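3.2 Drinkware and the work surface

Everyday cups were chosen over laboratory beakers, as the question was how spills look on the kind of surface people eat and work at. The surface was a glossy black board, and the liquid was clear water left as small drops.

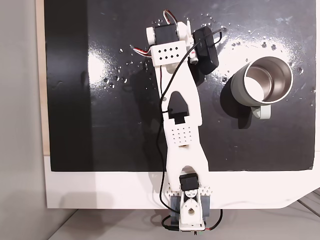 Drops were placed by hand and never wiped between trials of the same block. Each block had 105 trials, and the full set was run at the Clullumwood site in July 2022.
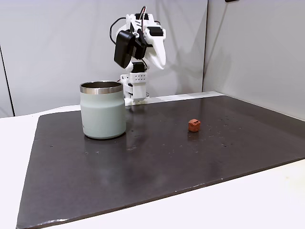 Section prepared by the Godoy group, Floneck Institute

Insulated tumblers are harder to judge than glasses. A coated wall hides the level of the drink, so a rater can only go by the rim and the opening. We kept coated and bare metal in separate lists for this reason.

Glare was left in. Kitchen counters have it too, and drops close to a bright patch were often missed by raters in the January pilot.
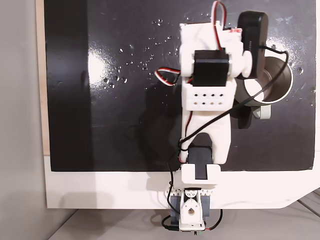 3.3 Tilt and drop spread

Raters marked the outer edge of each group of drops, then the angle of the cup. Marks were entered in the Gramine sheet, with 158 entries set aside for a second reading.

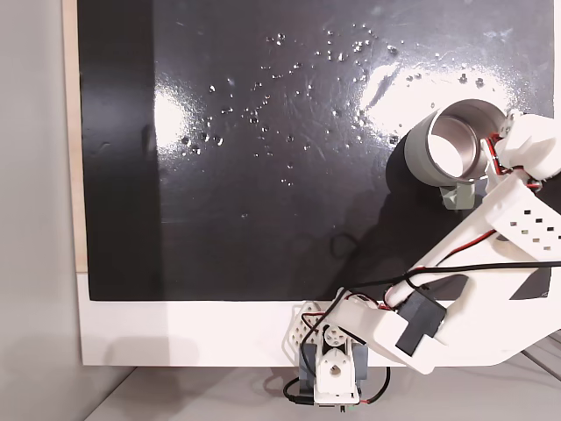

Figure 2. Metal cup held at a tilt over the black panel, with scattered water droplets.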